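Thread: Second-hand pair of arms vs new, what would you actually budget?
Board: Buying, Selling and Planning
Replies: 14

tallow_lane
Right, I need some sense talked into me. I look after the equipment budget for a small training kitchen in Usdale. We teach people who are moving into supported flats: washing up, putting things away, making toast, that sort of level. The board has got it into its head that we should have a two-arm bench setup so that learners who can't manage the lifting can direct a machine to do it. There is a grant. The form closes on 1st September and I have a quote from a firm called Brusix which is one page long and has the word "turnkey" on it four times.

My worry is that the page lists two arms, two grippers and "installation", and that's the lot. No mention of a bench, spares, training or what happens when it breaks. Is that normal? What have I missed?

grommet19
Yes it's normal. No it isn't complete. Ask them what installation means in hours and who turns up. When we bought ours it meant a man bolted two arms down, showed us the stop button and left before lunch.

Dillitz_Pete
Agree with grommet. A quote for arms is a quote for arms. You will also want:
a bench that doesn't move when the arms do
cable guides
spare fingers for the grippers
a second power circuit, get your electrician to look before you sign
somebody's wages

The last one is the big one and it's never on the form.

tallow_lane
Somebody's wages as in a technician?

Dillitz_Pete
As in whoever puts everything back where it was after each go. You'll be amazed how much of the day that is.

sebastian_r
Bit gloomy in here. We've had a pair running at our place since June and I'd buy them again tomorrow. Learners love it. Yes there's setting up, there's setting up with a dishwasher too. If the grant covers the capital cost then take the grant.

grommet19
Who pays in year two?

sebastian_r
Same people who pay for the cooker in year two.

grommet19
The cooker doesn't need its software renewed.

hob_and_kettle
Can I ask the rude question. What will it do that a person with a trolley can't? We looked at this for our day centre and every demo we were shown was the same mug going on the same hook. I asked the salesman to use one of our mugs, the big chunky ones, and he said it would need "a short period of adjustment". I asked how short. Still waiting.

Dillitz_Pete
Ha. The mug question is the right question. Bring your own crockery to every demo. Bring the ugly stuff with the thick handles. If they won't try it, that tells you plenty.

tallow_lane
I did see theirs briefly and it was all matching white cups. Ours is donated so nothing matches anything.

Čestmír Polák
I run a small workshop and I have planned a few of these benches for schools and colleges, so I will disagree with both sides a little.

Sebastian is right that the arms themselves are seldom the trouble. Grommet is right that the running cost is hidden. What I would add is that people budget for the arms and then try to fit the task in the space that is left over. Do it the other way. Put down everything the learner would use, at full size, and leave it there for a week. Then see if there is room for arms. Most tables are too small once you have done this. I have seen a bench bought to fit two arms exactly, and then the plates had to go on a chair.

Also cables. The drawing in the brochure has no cables on it. The real thing has them, and they go over whatever you have put underneath.

sebastian_r
Fair point on the cables. We had to move ours twice.

hob_and_kettle
So the advice is to buy the table first? I can get behind that. At least a table is useful when the robot's in a cupboard.

Čestmír Polák
It is not my advice to buy nothing. It is my advice to know the size before you ask for a price. A firm will always quote you for the size you tell them.

grommet19
And get the reach drawn on paper. Proper circle, from the base. Ours could get to everything apart from the things at the front, which was where the learners wanted to put them.

tallow_lane
This is all useful, thank you. I've gone back to Brusix and asked for a second page. They've come back with 900 a year for "care", which covers phone calls and updates but not parts and not a visit. A visit is 1000 on its own. Nothing on gripper fingers at all.

I've also done what Čestmír said and made a list of what would have to live on the bench. Rack for the plates, somewhere to hang mugs, the little oven for toast, a box for bits, a mat under the lot so things don't slide about.
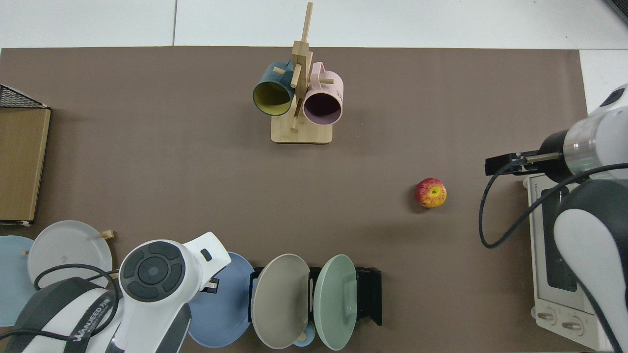 I'm now fairly sure our existing table won't do. It's narrow and it has a wobble at one end that we've been fixing with folded card for as long as I've been here. So that's a bench on top, and the grant form says "robotic equipment only", and I doubt a table counts however nicely I word it.

Dillitz_Pete
Ask them. Call it a mounting surface. I'm serious, ours went through as a mounting surface and it's a table.

grommet19
900 for phone calls. I'm in the wrong job.

hob_and_kettle
And 1000 for a visit! Do they bring cake?

sebastian_r
To be fair that's in line with what we pay, and I've only needed the one visit. I'd push for a visit to be thrown in with the first year. They gave us that without much of a fight. You don't ask, you don't get.

Čestmír Polák
Two questions for Brusix in writing. How long will they sell parts for this model, with a date. And if one arm fails, will the other still work alone while you wait. I have known setups where one arm stops and the software refuses to run the other. Then you have two ornaments.

tallow_lane
Second one hadn't crossed my mind at all. Will ask.

hob_and_kettle
I still say hire one for a month. Has anyone here ever hired? Before the whole grant goes on something that only likes white cups?

Dillitz_Pete
We tried. Minimum hire was longer than our whole trial would have been, and the insurance put me off. Might be different now.

sebastian_r
Hiring would be worse, in my view. You spend the whole month setting it up and hand it back just as people get comfortable. Ours were no use to anyone for the first few weeks and I'd have sent them back if I could.

grommet19
Sebastian, that's the first thing you've said that sounds like my experience. Why wasn't that in your first post?

sebastian_r
Because you'd have quoted it at me.

tallow_lane
Update. Brusix have answered the parts question with "for the foreseeable future" and no date. On the one-arm question the chap is "checking with the team". He was also a bit short with me about the crockery but has agreed to a demo with ours, in our room, on our wobbly table. I've told the board I won't fill in the money section until that's happened and they can be cross with me if they like.

Čestmír Polák
Good. Take the card out from under the table leg first.

hob_and_kettle
Bring the chunkiest mug you own. And post back whatever happens, I've got our lot asking again for next year and I'd like something to wave at them.

tallow_lane
Will do. There's one with a chipped handle that even the learners avoid, so that's going first.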